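# About Wurley

Wurley is a small trade newsletter and price service covering fruit and vegetables. We follow what growers are paid, what wholesalers charge, what crosses which border and how long it sits there. Plenty of other people do this. We started because we didn't believe a good deal of what they were printing, and most weeks we still don't.

We publish one report a week, plus a short note when something moves that can't wait. There's no app. Readers ask for one every September, when the apple season gets going, and every September we look at what it would cost and go back to work.

## What we cover

Mostly apples, table grapes, stone fruit, onions and carrots, with greenhouse tomatoes in winter. We list 112 product lines at present. That sounds like a lot until you learn that an onion can be seven of them, depending on size, colour and whether it has been in store.

We don't cover bananas or citrus. Other services do those well enough and have people at the ports. We don't cover nuts either, though we tried for one season. The prices we were given were so far from the prices anyone paid that we dropped the whole section and refunded the subscribers who had signed up for it.

## Where the prices come from

Be suspicious of any price report that won't tell you this, including ours.

We ring people. Our list has 568 contacts on it: growers, packhouses, store owners, lorry agents, importers and market traders. Not all of them pick up, and in harvest time hardly any of the growers do. Each has a reason to tell us something other than the truth. A seller with a full store would like the market to hear that prices are rising. A buyer who needs forty tonnes by Thursday would like it to hear the opposite. Both will be very friendly about it.

So a price goes into the table only when four separate contacts have given us figures that fit together, and at least one of them is on the other side of the deal. If we can't get there, the cell stays blank. New subscribers complain about the blanks. We would rather have the complaint than fill the cell with last week's number, a habit we have seen elsewhere and could name examples of.

We ask for prices paid, and we ask on what terms: washed or unwashed, packed or in bulk, cash or thirty days. An asking price is somebody's hope. We print those too sometimes, in a separate column marked as such.

## What we think of forecasts

Not much. We used to publish a quarterly outlook, and then one winter we went back and checked our old ones against what had happened. On onions we had been wrong on the direction more often than right. We told subscribers, stopped the outlook and knocked a bit off the fee.

What we do now is say what is in store, what is being planted where we have reason to know it, and what happened the last time things looked like this. You can draw your own line on the chart. If you pay someone else to draw it for you, do ask them for their record. You may wait some time for it.

The same goes for "record harvest" stories. Every year has one, generally in the month before picking starts, and generally from somebody with a press office. Crop size is known when the crop is in. Before that it is a guess with a photograph of an orchard next to it.

## How we're paid

Subscriptions, and nothing else. Growers and traders pay one rate, and larger buyers pay a higher one. Both get the same report at the same hour.

We don't take advertising from seed, packaging or cold storage firms. We did once run a paid notice, for the grading line maker Steltov, in our second year. It was clearly marked as paid. Two readers cancelled over it and, having thought it through, we decided they had a point.

We don't trade produce. We don't take commission for introductions. People do ask us for a buyer's number, and we say no, and some of them take it badly.

## Our other desks

**Zamska** is our storage survey. Four times a season we ask store owners what they are holding and what condition it's in. Owners tend to be honest about tonnes and less so about rot, and we say this at the top of every issue.

**Diệp** is the herbs and leafy greens sheet, which began as a separate newsletter and joined us later. It kept its own name because its readers had no wish to learn a new one. It comes out twice a week in summer, as dill can double in price between breakfast and the following afternoon, and fall back before most reports have gone to print.

## Mistakes

We make them. Corrections go at the top of the next report, in the same size type as everything else, with the old figure and the new one side by side. If we got a price wrong and you can show us, write in with the date of the deal and the terms. We don't need to know the other party. We will check it with other contacts before changing anything, so don't expect an answer the same day.

We also keep old reports exactly as they went out. We've been asked to tidy up a few of them by firms who came out looking poor. We haven't.

## Getting in touch

Sample reports are free and you can have the last one or any older one you like. Pick a week you remember well — one where you bought or sold — and see whether our numbers match your own books. It's a better test than anything written on an about page.

Trial subscriptions run for a month. They don't renew by themselves, and we won't ring you to ask how you are finding it.

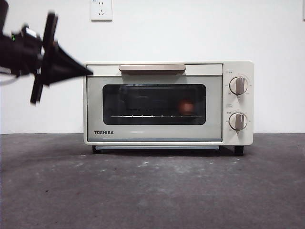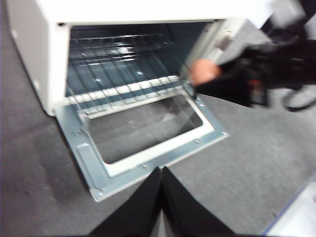 *Toaster oven, door shut and door open.*

Page last checked Sunday, November 2, 2025. Subscription rates are on the rates page and are the same for everyone in each group, so please don't write to ask for a better one.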